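How to Set Up Sound and Seating for an Outdoor Campaign Rally

Last updated 04/09/2022

This guide covers the site work for a single-stage rally in a park, school field or small stadium. It assumes the permit has been issued and the speaking order is settled. Examples are taken from the Gallardo field plan, used for an August rally with one main stage and two entrances.

What you need

A scaled site plan, printed
A generator or a metered power connection
6 loudspeakers on stands, with cables
2 wireless microphones and 1 wired spare
Crowd barrier, enough for the stage front and the press area
Cable ramps
Marking paint or flags

Step 1. Mark the stage line

Place the stage so that the speakers face away from the afternoon sun and the nearest homes. Flag all four corners before the truck arrives. At Gallardo the first stage position blocked the service gate, and the plan had to be redrawn on site. Walk the truck route before you flag anything.

Step 2. Set the buffer

Leave 15 feet between the stage edge and the front barrier. This strip is used by security, press photographers and medical staff. Keep equipment cases out of it. If the permit sets a larger distance, the permit controls.

Step 3. Place the loudspeakers

Put two loudspeakers at the stage corners, angled slightly inward. Set the other four in pairs farther back along the sides of the crowd area. The rear pairs need a delay, or listeners at the back will hear each word twice. Most mixers have a delay setting on the output page. Enter the distance from the stage pair to the delayed pair and adjust by ear.

Step 4. Run power

Keep sound and lighting on separate circuits. Run cable along the barrier line where possible and use ramps at every crossing. The Datberg site has outlets on the north fence only, so plans for that site should include extra cable length. Fuel the generator before the gates open – never while it is running.

Step 5. Lay out seating

Reserve the first two rows on one side for wheelchair users and their companions. Connect this area to the entrance by a firm, level path. Leave a center aisle and one aisle on each side. Chairs should be tied together in rows if the local fire code calls for it.

Step 6. Test

Start the sound check 2 hours before the gates open. Have one person speak at normal volume from the podium while another walks the full crowd area, including the corners. Note any spot where words are unclear, then move or turn the nearest loudspeaker and repeat. Change all microphone batteries after the check.

After the event, take down in reverse order, with power off first. Return the marked-up site plan to the field office so the next crew can use it. 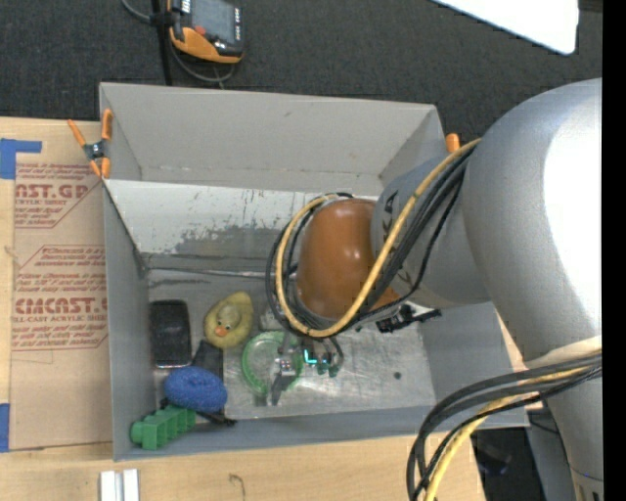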